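# Come Taste Soup With Us (Paid, and You Get Lunch)

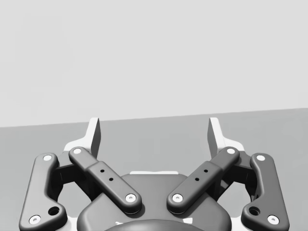
**Plimetti Test Kitchen, Recipe Team**

Hi! I'm Senthil Kaimal, I run the test kitchen at Plimetti, and I'm looking for people who like soup. You don't have to be a foodie. I'd be happier, to tell the truth, with folks who eat dinner in front of the TV and have strong feelings about whether there's too much celery.

We're working on a new line of chilled soups called Drornia, and we want it in stores in September. I've been tasting these things since winter and my mouth has completely given up on me (my wife says I salted the oatmeal last week and I believe her). So I need yours!

**What you'd do**

You come in for 3 sessions, each a bit under two hours. At each one you get small cups of soup, plain crackers, water, and a sheet to fill out. The sheet is short. Mostly it asks if you'd eat a whole bowl, and then there's a big blank space where you can tell me what you think. Please use the blank space. At the last round somebody wrote "tastes like a wet basement" about my mushroom barley and we changed the whole recipe, and it's so much better now.

Afterward there's a real lunch with bread from Hinojosa, the bakery down the block, and you can stay or take it to go.

**Who I'm looking for**

- You're 18 or older
- You eat soup at least a couple of times a month, canned totally counts
- You can make all 3 sessions (please check before you sign up, it throws off the results when people drop out)
- You don't work for a food company, and nobody you live with does either

Very important: the soups contain milk, wheat, celery and soy, and the kitchen handles nuts and shellfish. If you're allergic to any of those, please sit this one out. Vegetarians are welcome, I have a separate group for you with 7 soups and no chicken stock anywhere near them.

Skip coffee and gum for an hour before you come, and go easy on perfume.

**What you get**

$100 on a prepaid card, handed to you at the end of the third session. Parking is free in the lot behind the building. If you take the bus, get off at Flolness Street and walk toward the water tower.

**How to sign up**

Call the kitchen and ask for me, or stop by the front desk and fill out a card. Leave your name, a phone number, and whether mornings or afternoons work better. Sessions start at 11 and there's a second group after lunch. I'll call everybody back, even if the group you wanted is full, and I keep a list for the chili round.

Posted June 16, 2018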